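开放日见闻：去看机器人干活

2026年5月　文／市川若菜（Wakana Ichikawa）

打印本页　｜　用电子邮件转发

上周我跑去Sirasard的开放日逛了一整个下午，回来以后同事老问我好不好玩，那我就写下来吧，省得一遍一遍讲！

先说地方。Sirasard在Rondolgate园区最里头，公交下来还要走一段上坡，门口贴了张手写的箭头，我跟着箭头走，结果先进了隔壁的木工房（老板人很好，给我指了路）。签到的时候前台的姑娘告诉我，我是第112个。等我走的时候本子上已经写到121了，后面几位还是从学校直接过来的学生，书包都没放。

今年的开放日跟以前不太一样。去年九月那场我也去了，大半时间坐在会议室里看幻灯片，茶点倒是不错。这回他们把幻灯片压到十分钟，讲完就让大家进工作间，分批看演示。我分在第二批，带队的是荒井宗太（Sota Arai），说话特别快，一边走一边倒着退，我一直担心他撞到东西。

演示的项目叫Laketari，做的是让机械臂在普通住家和小店的杂乱环境里学会找东西、够东西、绕开东西。荒井的说法是，工厂里那种干干净净、每样东西都有固定位置的活儿，大家已经看腻了，他们想看的是管子挡在眼前、后头还堆着东西的时候，机械臂该往哪儿伸。我们站在黄线外头看，旁边的屏幕上同步放着手腕相机的画面，所以手臂“看见”什么，我们也看见什么。老实讲，看屏幕比看手臂本身有意思多了。

从手腕的高度看过去，一根白色的管子就能占掉好大一块视野，真的像柱子一样。它下面围着一团黑亮亮的塑料布，褶子上全是反光，再往右是一个白色的塑料盒子，连着黑色的接头和电线。我旁边的大叔小声说，这跟他家阳台差不多。

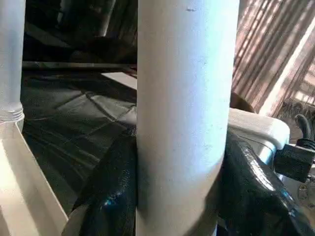 反光和窗帘

轮到提问的时候，大家问得最多的居然是光线。费文·沃尔德马里亚姆（Feven Woldemariam）负责相机这一块，她说最让她头疼的就是两样：一样是又黑又亮的塑料，一样是从窗户透进来的太阳。亮的地方白成一片，暗的地方又什么都分不清，机械臂判断距离的时候就容易犹豫。有个学生问，那把窗帘换成厚的不就行了？她笑了半天，说家里的窗帘什么样，机器就得习惯什么样，总不能让用户为了机器去换窗帘吧。

这话我挺喜欢的，记在本子上了。

数据方面她也讲了一点。到开放日前一天，Laketari一共录了2924段操作，今年的目标是4000段。每一段都要有人从头看到尾，标上哪里顺利、哪里碰到了东西。我问她谁来看，她指了指后排的和田春菜（Haruna Wada），和田举了一下手里的咖啡杯，全场都笑了。后来我跟和田聊了几句，她说看久了会做梦，梦里全是手腕那个高度的世界，桌子腿跟树似的。

再后来是自己动手的环节。每人可以用遥控手柄操纵旁边一台小的练习臂，任务是把一块海绵从盘子里夹到篮子里。听着简单吧？我夹了三次，掉了两次，第三次总算进去了，可是把篮子也碰歪了。排在我后面的小学生一次就成功，还回头看了我一眼……我决定不跟小孩计较。

波利克塞尼·维尔韦里迪斯（Polyxeni Ververidis）是这边的负责人，她在茶歇的时候过来跟大家打招呼。有人问什么时候能买到，她答得很干脆：现在没有可卖的东西，也不想为了赶时间乱许愿。她们正在跟Mizuno谈，打算借对方的一间样板房，把录制的地点从工作间搬到更像家的地方去。谈成了的话，下一次开放日可能就直接办在那边，时间暂定九月，报名还是老办法，在前台登记或者写邮件。

顺便给想去的朋友提几句。工作间里不能穿凉鞋，我前面有位女士就临时借了双鞋套加布鞋，走路啪嗒啪嗒的。拍照可以，闪光灯不行。小朋友可以进，大人要全程陪着。茶点今年是豆沙小面包和麦茶，去晚了只剩麦茶（我就是去晚的那个）。

散场的时候已经快五点，我又绕回屏幕前面看了一会儿。荒井还在那儿，跟两个学生争论手臂应该从管子左边绕还是从右边绕，三个人在白板上画了一堆箭头，我看了半天也没看懂，就先下坡赶公交去了。

打印本页　｜　用电子邮件转发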